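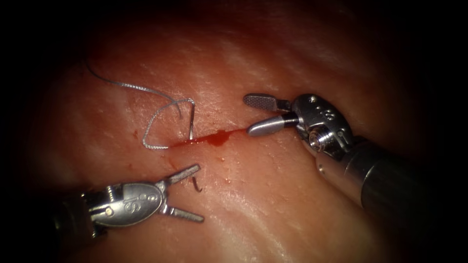 Jaanus Kivi wrote to us after the last piece on warehouse machines to say that if a robot can sew up a wound, he would like to know why he is still turning up his own trousers. He asked that we put the question to someone who works with the things, and Siiri Paulauskas agreed to take it.

Paulauskas runs the bench group at Plavdale, where two-armed surgical instruments are used to practice suturing under software control. Before that she spent several years at Asinard, a workwear maker, trying to get pockets sewn onto trousers with fewer people. She has also advised Liepiņa, a commercial laundry that wanted a machine to feed sheets into its ironer. She has seen the same problem, she says, in three buildings.

"He's right to ask," she said of Kivi's letter. "People see a needle and thread and think, well, that's sewing. It is sewing. But somebody has set up that bench so that one kind of stitch is possible on it. His trousers are on the floor of a closet."

We met at Plavdale on 6 February 2018, in a lunch room with a window onto a parking lot. I had asked to talk about chores and she had brought a sock, a dish towel and a spool of braided suture, all of which she handled a good deal while talking.

I started with thread. She pulled out a length and let it drop on the table.

"Every time I let go of this it lands differently. If you hand me a bolt, I can tell the computer where the bolt is with six numbers and I'm done. With this I need a whole list, and the list is wrong as soon as something touches it. It loops, it goes under itself, it sticks to whatever is wet. The needle is much easier. It's curved and it's stiff, and once you've found one end you can work out the other."

Her group's project, called Candia, tries to do a single stitch without a person at the controls: pick up the needle, put it through both sides of a cut, pull the thread up, let go. Knots came later and are still done badly, in her words. Over the fall the group ran the full sequence 292 times on practice material. The machine got all the way to the end without help in 41 of them.

I said that sounded low.

"It is low. The steps by themselves are a lot better than that. Grabbing the needle works most of the time. Pushing it through works most of the time. Then you string them together and every small mistake gets carried along. The needle is turned a few degrees in the jaws, and you don't pay for it until it comes out the other side in the wrong place."

That was the part she wanted to apply to housework. Loading a dishwasher is a string of small jobs, she said, and so is making a bed. A machine that does each of them well enough to show in a video may still fail before the end nearly every day. At home there is no engineer standing by with a stop button.

She was more careful about factories. Asinard had ten sewing stations set aside for the pocket work when she was there. The sewing itself had been automatic for years, as it is in many plants. A person laid the cloth down, the machine ran the seam, and a person took the cloth away. Her team was asked to remove the laying down.

"Cloth comes in a stack and you need the top piece. That's all. One piece, off the top, flat. We used suction and it took two pieces. We used little pins and it marked the fabric. We used a roller and that was pretty good on the heavy twill and hopeless on the lining." The roller went into use for one style of work pants. When the style was dropped the next March, the machine was moved to a storeroom, and as far as she knows it is still there.

Did the women on the line mind having it there?

"Some did. Mostly they minded that it was slow and they had to wait on it. One of them could clear a jam faster than I could. She'd tug the corner and blow on it."

At Liepiņa the answer came out differently. Picking a wet sheet from a bin and finding its corners was beyond anything she could put together for the budget, so she told them to leave that to people and spend the money on carts and on the folding end, where the sheets arrive flat and all facing the same way. They did. She counts it as the most useful work of the lot, though no robot arm was involved.

I asked what she would hand over to a machine tomorrow, in a house, if cost did not matter.

"Vacuuming, which people already have. Mowing, if the yard is simple. I'd maybe let one carry things from one room to another. Wiping a table, with nothing on the table." She thought about the dishes. "Plates, if they were all my plates and I could teach it those plates. Then your sister brings over a casserole dish."

And the trousers?

She picked up the dish towel and folded the edge over twice, as for a hem, and held it with her thumb. The hard bit, she said, is what her thumb was doing. It holds the fold, it feels whether the layers have slipped, and it moves along ahead of the needle. The instruments on her bench are good at gripping and can be placed very exactly, but they have no feeling in the jaws. What the software knows, it knows from the camera. A surgeon working the controls by hand is in much the same position and learns to judge the pull by looking at how the tissue moves.

"Surgeons get very good at that. We'd like the software to. It's slower to learn than they are, and it doesn't know when it's about to tear something."

She does not expect a fully automatic operation in her working life and says she would not want to be the first patient. Help with the dull middle part, a long row of plain stitches with the surgeon watching, seems reasonable to her within ten years. She would put a home machine that can hem a pair of trousers a good deal later than that, mainly on account of price. A hospital will pay for a machine that does one thing. A household already has a tailor down the street.

I read her the rest of Kivi's letter, in which he says he has been shortening the same brand of trousers by two inches since he was a young man and could do it in the dark.

"Then he should keep doing it," she said. "Tell him to send me a pair, though. We could use the cloth."

The sock, I found out as we were leaving, was for a student who had asked to try turning one right side out with the two arms. He had been at it since the morning and had asked for a bigger one.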